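What Happens to Jeans After You're Done With Them
Final report, Materials and Everyday Life

I picked denim for my project because I was wearing it when we got the assignment. That's the whole origin story, sorry. I had a list of smarter topics (concrete, grocery bags, paint) but I kept looking down at my knees and thinking, okay, why do these fade there and nowhere else?

So the report grew out of that. I wanted to know why jeans wear the way they do, and whether worn denim is any good for anything once people give it up.

Background

Denim is a twill, which means the threads cross in a diagonal pattern. In regular blue denim the lengthwise threads are dyed and the crosswise ones are left white or close to it. The dye is indigo, and indigo is kind of lazy! It mostly sits on the outside of the yarn and never really soaks into the core. Every time you sit, kneel or shove your phone in a pocket, a little bit rubs away and the pale cotton starts to show. Creases go first, since a crease sticks up and takes all the rubbing.

I didn't know any of that in September. I thought fading was all from the wash.

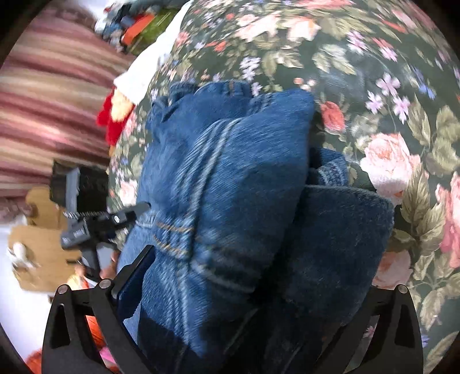 Fig. 1. Folded blue jeans with faded crease lines and orange-gold topstitching.

The stitching got its own section in my notes and then I cut most of it, so a short version. Topstitching thread is usually thicker than the thread inside the seams, and often it's polyester or has a polyester core. Great for strength, annoying for recycling. If you shred the fabric to get cotton back, the thread goes in with it unless someone cuts the seams out first. Same with zippers, rivets and the stretchy fiber in a lot of newer pairs.

What I did

I had three sources of old denim: my own closet, my roommate's closet and the bargain bins at Trulell, the thrift store on Fendon Street. I cut strips from the thigh, knee and back of the leg, all the same width, and hung weights on them until they ripped. My clamp was from the hardware store and it slipped a lot on Wednesday, so I threw out that whole day of numbers and started over with sandpaper glued inside the jaws. Much better.

For rubbing I used a block wrapped in canvas and did 2,000 strokes per strip. By hand. I watched an entire season of a baking show doing this and my shoulder still hasn't forgiven me.

Results

The knee strips were the weakest on almost every pair, which I expected. The surprise was the back of the leg. Even on jeans that looked totally wrecked in front, it held up close to the way the thigh did on my newest pair. The best strip I tested lasted 2,237 strokes before I saw white all the way across (I kept going past 2,000 on that one out of stubbornness).

Stretch denim was all over the place. Some strips got long and sad before they tore and I wasn't sure when to call it, so I left them out of the main table and put them in the appendix.

What I'd change

More pairs, a real clamp, and a machine for the rubbing part. I'd also write down the fabric weight before cutting anything up, because I forgot on the first few and there's no way to go back. If I get to continue this in spring I want to try patching knees with fabric from the back of the same leg and run the strips again. I've already got a bag of leftovers under my bed for it.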